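Household Skills 2115: Clothing Care and Storage
Unit 4 handout -- Sorting and Folding on the Bed

Read this before the June practical. Bring it with you, along with your Sendside worksheet and a pencil.

4.1 Why we use the bed

Most of the students in this course live in one or two rooms and don't have a folding table. A bed is the largest flat surface in the average bedroom, and it is at a workable height if you stand close to it. It has two drawbacks. The mattress gives under your hands, so creases are harder to press out, and small dark items get lost in the folds of the cover.

Pull the cover reasonably straight before you start. It does not need to be perfect. Work near a window during the day if you can. Black, navy and charcoal look the same under a weak ceiling bulb, and most mismatched pairs come from sorting at night.

4.2 Socks

Take socks out of the pile first. Lift each one by the middle or the cuff and let it hang so you can see its length and the shape of the toe. Lay it down flat, toe pointing away from you, and go on to the next. Do not pair anything until every sock is out.
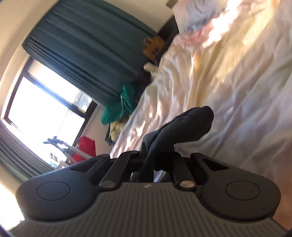 Fig. 4-1. A charcoal sock held up against pale bedding in daylight.

When all the socks are laid out:

Match by length, then by knit, then by color. Fading makes color the least reliable of the three.

Check toes and heels for thin spots. Put a hand inside and spread your fingers.

Fold the pair in half, toe to cuff. Rolling one cuff over the other is faster but stretches the elastic, and we mark it down in the practical.

Singles go in a bag. Keep the bag for two washes, then use what is left as dust cloths.

4.3 Dark garments with elastic waists

These are the items students have the most trouble with. The waistband pulls in, the cloth below it bunches, and on black fabric it is hard to see which side is the front. Find the waistband first and work from there. Gathered elastic will not lie flat by itself, so hold it at both sides and pull gently until the cloth below it straightens.

Then find the long seams. Bring them together, smooth from the waist down, and turn in any part that sticks up or out. Fold in half lengthwise, then in half again from the bottom.

Look for lint before folding. One white speck on black cloth is easy to pick off by hand. For heavier lint use a roller or a strip of wide tape -- the Rathore rollers in the supply cabinet are for class use and should go back there.
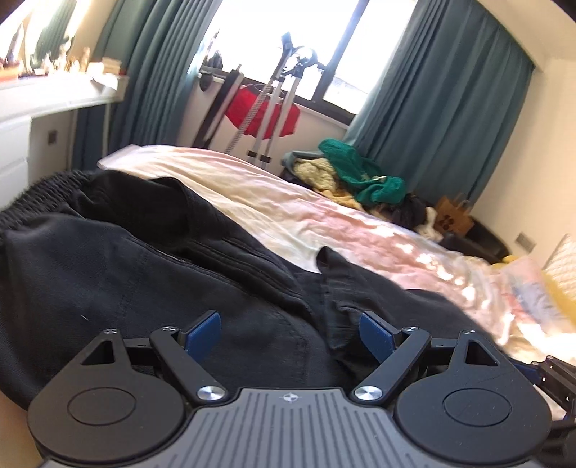
4.4 Putting away

Folded items go into the drawer standing on edge, fold side up. A standard Drostlow drawer insert has 12 sections. Use the front row for socks and the back rows for larger pieces. Leave a little room in each section so that you can take one thing out without disturbing the rest.

4.5 Grading

The practical is worth 50 points out of the course total of 400. Points are taken off for unmatched pairs, stretched cuffs, lint left on dark items and drawers filled too tightly to close. Speed is not graded.

Reading for next time: the Tridusex booklet on fabric labels, first two chapters.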